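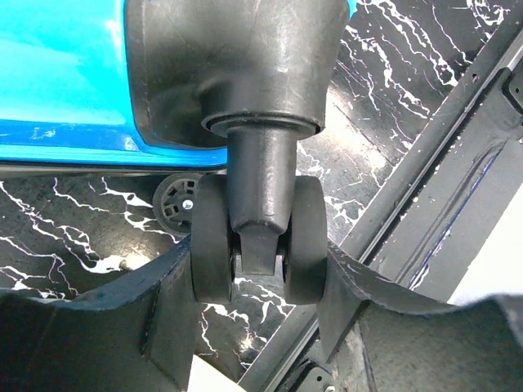

Wrist camera view, curved fingers closing on a double-wheel caster.

Hi Arturo,

March report, a little longer than usual because you asked how the gripper money is being spent and I'd rather tell you too much than have you guess. Short version: the comparison is on track, one of the two grippers is clearly ahead on the caster work, and I'm going to ask you for something near the end.

Quick refresher, because I know you have other projects. We're comparing the Niltora curved fingers against the Sanna flat parallel ones on luggage inspection. The robot has to find a caster, take hold of it by the wheels and turn it on its swivel so the return desk can tell if the thing is still any good. Casters are a pain! They're black, the fingers are black, and the housing above them is black too. Against a dark floor with white veins running all over it, the camera has plenty to get confused by.

Grip trials first. We planned 2000 for the whole project, 100 per session, and we've now done seven sessions with each gripper. The Niltora fingers hold double wheels much better. The curve sits against the outer face of each wheel and the assembly kind of centers itself between them, so if the arm comes in slightly crooked we usually still get a hold. The Sanna fingers want everything square. When it is square they're great, and they're quicker to open and close, but we spend a lot of time getting there. On single wheels I can't really separate the two yet. Tavion thinks Sanna wins on those. I think he likes them because they're easier to clean (he may be right on both counts).

Now the camera, which has eaten most of my month. Once the fingers get close to the wheels they take up a big piece of the picture, right where I want to see the contact. The Niltora pair is the worse offender, being so wide. I tried tilting the mount forward and lost sight of the swivel stem, so I tilted it back. What we do now is lock in the stem position early on the approach and trust it for the last stretch. It works fine as long as the suitcase stays put. Shiny shells and a shiny floor don't help either - bright streaks get picked up as edges, and we had a bad Saturday where the arm kept lining itself up with glare. Turning the exposure down fixed most of it. I still get blown-out corners now and then.

The Purnance controller is fine. I was ready to complain about it and I have nothing. The force limit reacts fast enough that we haven't cracked a housing, and the logs finally open without Tavion's script.

Money: we're under budget on parts and over on my hours, mostly that camera mount. The ask is $500 for a second set of Niltora fingers in a light color. I want to know how much of the trouble near contact is just black on black, and that's the cheapest way I can think of to find out. If you say yes this week I can get them on the arm before we pack up for the Skernesora demo.

Next up are the single wheel trials, then small casters tucked in close to the body, which I'm dreading a bit. Tavion is sending you the session logs separately. Call me if anything in them looks weird, mornings are best.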